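Progress Report to the Hidia Fund
Guest Room Acoustics and Refit Study, Çınar House
Reporting period ending 22/03/2022
Prepared by Ramil Bañez, project lead, Cillora

1. Status

The project is on schedule for its second stage. Survey work on the upper floor is complete. The test partition has been built and measured, and the supplier for the wall lining has been confirmed as Givix. Spending is within the approved budget for the period, with one line (scaffold hire) running over and one (laboratory time) running under. The two differences nearly cancel out.

One item from the previous report remains open. The building control office has not yet returned comments on the revised fire-stopping details. Work on the corridor side of the partitions is on hold until those comments arrive.

2. Background

Çınar House was built in 1874 as a private residence and was later divided into guest rooms. The dividing walls from that conversion are single-leaf timber stud with lath and plaster on both faces. They carry speech clearly, and they also carry impact noise from the floor, as the studs stand directly on the original boards.

The fund agreed to support a study of how far sound separation can be improved without removing original plaster or changing the position of any doorway. The grant covers the survey, one full-size test partition, the measurements, and a design guide that other owners of similar buildings can use. It does not cover the refit of the remaining rooms, which the owner will pay for separately.

3. Work completed in this period

3.1 Survey

All partitions on the upper floor were inspected from both sides. Small inspection holes were drilled above the picture rail and filled on the same visit. Stud spacing is irregular, and in several places the studs have been notched for old gas pipe. The pipe is dead and has been capped at the riser.

The plaster is in fair condition. Areas that sounded hollow when tapped were marked on the drawings and will be pinned before any lining is fixed near them. No repair has been made to the cornices, and none is proposed.

The floor voids contain the original ash and shell pugging over most of the area. Where it is missing, the gaps follow the line of the heating pipes. We recommend putting back an equal weight of dry sand in lined trays at these points. The structural engineer has checked the added load and has no objection.

3.2 Test partition

The test partition was built in February between two rooms at the rear of the house. An independent stud frame was set clear of the existing wall, with mineral wool between the studs and two layers of dense board on the room side. The base of the frame sits on a resilient strip. The joints in the two board layers are staggered, and the perimeter is sealed with acoustic mastic.

The first attempt at the perimeter seal was rejected. The mastic had pulled away from the skirting line over part of its length, and a smoke pencil showed air moving through the gap. The bead was cut out and replaced after the timber had been primed. The second seal passed the same check.

3.3 Measurements

Airborne tests were run before and after construction, with the same loudspeaker positions and the same microphone positions. Background noise was recorded each time and the results were corrected where needed. The improvement is largest in the middle bands, including 1000 Hz, and smallest at the low end. This is the pattern we expected from a light frame with a limited cavity.

Flanking through the floor now sets the limit on the result. Adding a third layer of board to the partition would bring little benefit until the floor void has been treated. The test report, with band-by-band results, is attached as Annex A.

3.4 Room layout and finishes

Furniture position has a small effect on the measured result and a larger one on what guests notice. Bedside furniture that touches a party wall passes on the sound of drawers and of objects being set down. The draft guide therefore asks for a clear gap behind nightstands and headboards, and for felt pads under all movable pieces. 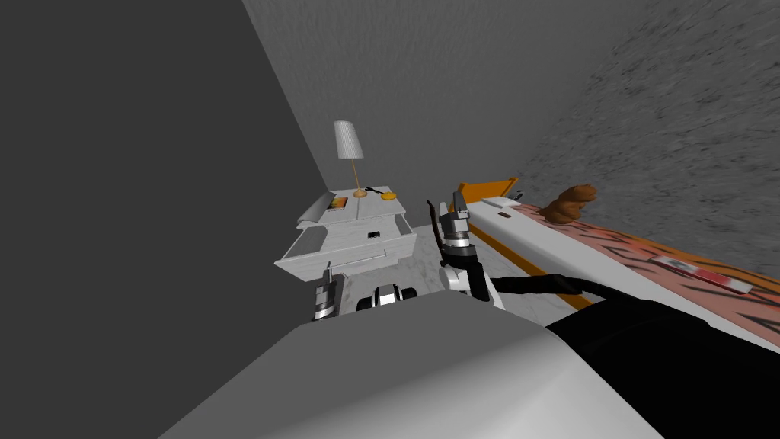

Figure 1. Simulated bedroom view: nightstand, table lamp and gray wall finishes.

Finishes in the guide are limited to types that can be applied over new board without a heavy base coat. The owner has asked for a plain painted surface in most rooms and accepts a textured one where it helps to hide board joints. Neither has a measurable effect on separation. Absorption inside the room will come mainly from carpet, curtains and bedding, and the calculation sheets in Annex B treat these as separate entries.

4. Issues and changes

Delivery of the resilient strip was late, and the test partition started behind its original date. The time was recovered by moving the floor survey forward. No change to the end date is requested.

The original plan called for wall-mounted reading lights. Fixing back boxes into the new lining would open holes through both board layers, and putty pads would be needed behind each one. The electrical layout now uses sockets in surface trunking at skirting level, with table lamps in place of the wall lights. The owner has agreed to this in writing – the conservation officer has also confirmed that no further consent is needed.

Givix has revised its board prices for the next stage. The new price applies to orders placed after the end of this period. We placed the order for the remaining study material before the change, and storage on site is dry and ventilated.

5. Risks

Fire-stopping comments. If the comments require a different head detail, the corridor side will need a redraw and a new price. Likelihood is medium. The effect on the study itself is low, as the test partition does not adjoin the corridor.

Floor loading. Sand trays add weight at midspan in 2 rooms. The engineer's check assumed sound joists. One joist end beside the rear chimney has not been seen and will be opened up before any trays go in.

Access. The rear rooms are let from late spring. All noisy work must be finished before then, and the impact tests have been booked accordingly.

6. Plan for the next period

Open up and inspect the joist end beside the rear chimney.
Install sand trays below the test rooms.
Repeat the airborne tests and run the first impact tests.
Issue draft 4 of the design guide to the fund for comment.
Close out the fire-stopping query with building control.

7. Payment

The second installment falls due on acceptance of this report. Invoices and time sheets for the period are in Annex C. The scaffold overspend is shown as a separate line, and the fund is asked to approve the transfer from laboratory time to cover it.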